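Hermans opens its big white craft table to Sirnach sewers

SIRNACH, May 3, 2020 - Well, I've been dying to share this one! Hermans, my little fabric and notions shop, is bringing out the Rondetach, a tabletop cover for people who cut, pin and glue at home and are tired of chasing a ruler all over the place. It's white, it has a pale gray grid of small squares printed right on it, and you can pick one up at the shop starting this week.

I got the idea back in February, when I was cutting felt for a huge order of coasters (189 of them, my poor thumbs) and my old brown table made every dark scrap disappear. So I called a print shop over in Drumach and asked if they could do me a plain white cover with light lines, nothing fancy. They sent a sample and I haven't put it away since. 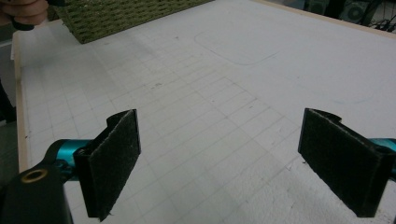 The lines are light on purpose, so they don't fight with your fabric, and charcoal or black pieces are so much easier to see on white. It wipes down with a damp cloth (go easy on the glue, please!) and rolls up for the closet.

The Rondetach costs $37. We printed almost 1,000 for the first run, and local pickup is free. Call or stop by the shop in Sirnach if you'd like one held at the counter. Larger sizes are coming later, and I'll send word when I have a price.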